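Perkarau Two-Arm Cell - Set-up Guide
Section 7: Patch cable handling

Revision 2023-03-12. Prepared by Khoa Tạ.

7.1 Scope

This section covers set-up of the cell for picking up a patch cable, presenting the plug and inserting it into a switch port. It assumes that both arms are mounted, homed and calibrated as described in Section 3, and that the operator has read the general safety notes in Section 1.

Cable insertion is classed as an assisted task in this release. The cell can attempt it under supervision. It must not be left to run unattended, and it must not be used on equipment carrying live traffic. See 7.5 for the current limits.

7.2 Preparing the work area

1. Clamp the rack to the table. Push against both rails by hand. If the rack moves, tighten the clamps before going further.
2. Install the switch and check that its mounting screws are tight. A switch that shifts under insertion force will cause a false "seated" result.
3. Cover the table in front of the rack with a soft mat. Bare tabletops let the plug slide when a finger pushes it, and the pick fails.
4. Lay one cable on the mat with the plug toward the rack. Leave slack. Do not coil the cable.
5. Route the arm cables over the top of each wrist and secure them. Move each wrist through its full range and confirm that no cable is pulled tight.
6. Clear the floor on both sides of the table.

Note: Use a cable in a color that contrasts with the mat. Black cable on a black mat is not supported by the Plorlow vision module.

7.3 Teaching the approach

1. Start the Juvero console and select Tasks > Cable > Insert.
2. Set both arms to Guide mode.
3. Move the holding arm until its fingers close on the cable directly behind the plug. Save this as HOLD.
4. Move the second arm so that its fingers meet the plug body. Save this as ALIGN. One arm can carry the plug to the rack alone, but correcting its rotation usually takes both.
5. Turn the plug until the latch faces the same way as the latch slot in the port. The console does not check this.
6. Back the plug away from the switch in a straight line and save this as APPROACH. 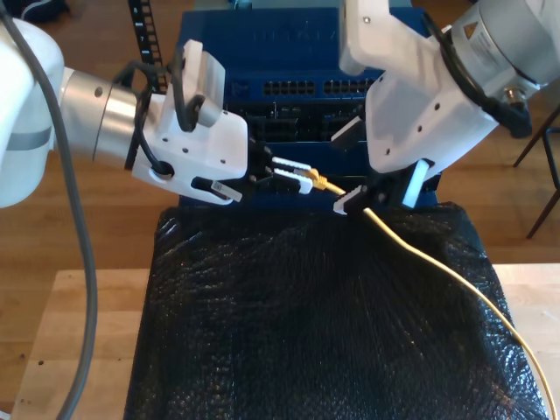
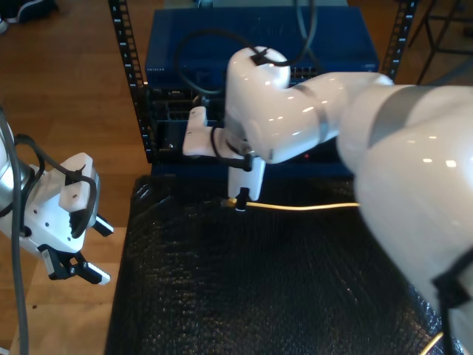

Figure 7-1. Yellow network cable held at the blue switch: in the first view both grippers are on it, in the second one gripper holds it.

CAUTION: Pinch hazard. Keep hands out of the space between the grippers and the rack whenever either arm is enabled, including in Guide mode.

CAUTION: Do not close a gripper on the latch tab. A bent tab may still enter the port but will not lock.

7.4 Running a supervised insertion

1. Set the speed limit to 14 percent. Do not raise it for this task.
2. Press Run and keep one hand on the stop button.
3. Watch the plug as it reaches the port. If it touches the housing at an angle, press Stop. The arms do not back off by themselves.
4. When the console reports "Seated", wait for both grippers to open and retract.
5. Pull lightly on the cable by hand. A latched plug stays in place.
6. Record the result in the task log, including failed attempts.

If two attempts in a row fail, repeat 7.3 from step 3. Further retries with the same saved positions rarely help and wear the port contacts.

7.5 Current limits

Acceptance testing at the Alarcón site covered 300 supervised attempts with a single cable type. The following conditions are outside the tested range:

- ports with a cable already plugged in on either side
- cables with molded boots over the latch
- removing a cable (the grippers can hold the plug but cannot reliably press the latch)
- any cable that hangs from above and does not rest on the mat

A technician with normal use of both hands is faster at every one of these jobs, and remains the recommended method for production racks. The task is supplied for evaluation and for sites that want to collect their own results - it does not replace a patching crew.

Updated grip profiles are planned for June. Saved HOLD and ALIGN positions will need to be taught again after that update.

7.6 Shutting down

1. Open both grippers and remove the cable.
2. Send both arms to Park.
3. Inspect the finger pads. Replace any pad that is cut or loose (see Section 9).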